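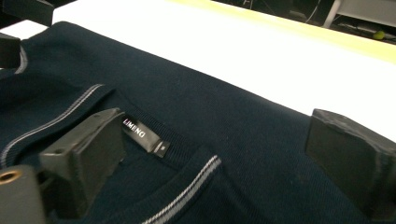 Teaching a folding machine, one jumper at a time

Valentin Anghel has a rule about the kit his firm hires out: if a customer can't start recording within an hour of opening the case, he wants a phone call.

"I'll take the call myself," he says. "Usually it's a cable."

Anghel runs Kikness, which supplies a hand-held gripper set called the Kao to laundries, clothing resellers and anyone else who wants a robot arm to handle garments. The customer's own staff do the job with the gripper in their hand, and the recordings are used to train the arm. Kikness offers the set on its own or with the training done for you.

The gripper has two blocky black fingers and a camera that looks out over them. Anghel says people expect something finer.

"They ask where the fingertips are. I tell them to try it on a sleeve first. You want a broad face on knitwear, because a thin one pokes into it and drags."

Knitwear is where he starts new customers. A dark jumper on a white table gives a clear outline, and a striped collar or a neck label shows which way up it is. After that he moves them on to plain dark pieces, which he calls the real work.

"Navy and black are hard. A fold in a black garment is only a bit of shine along the edge. If your lighting is poor you've lost it, and then your recordings aren't worth much."

He asks for an evenly lit white surface and says scuffs on it don't matter. What he does mind is people tidying the cloth by hand between takes so that it always starts in the same position.
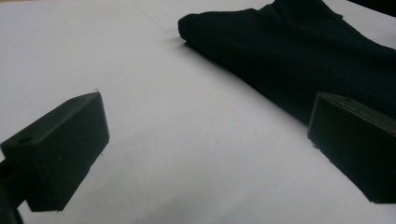 "I want it bunched up, off to one side, half turned over. That's how it comes out of a tub. If you only ever show it a neat jumper in the middle of the table, that's all it will know."

The first customer to take the full service was Wadovwood, a secondhand clothing seller that began in September. Its staff sent in 1,644 recordings. Kikness threw out 444 of them, mostly for fingers closing on nothing, and trained on the rest.

Anghel won't quote a folding speed. He says the arm is slower than a practised person and will be for a while yet, and that Wadovwood runs it in the evening after the sorting is finished.

"If you've got 20 items a day, fold them yourself. I tell people that and I lose the sale, fair enough."

His suggested minimum is 1,000 recordings for each type of garment. Trousers need their own set, and so do hooded tops. He's been asked about fitted sheets and has so far said no.

The next version, which Kikness is calling Skumton, will have finger blocks that can be swapped without tools. At the moment it takes a screwdriver and some patience. The colour will stay black.

"We tried a grey one in the workshop," Anghel says. "It showed every mark."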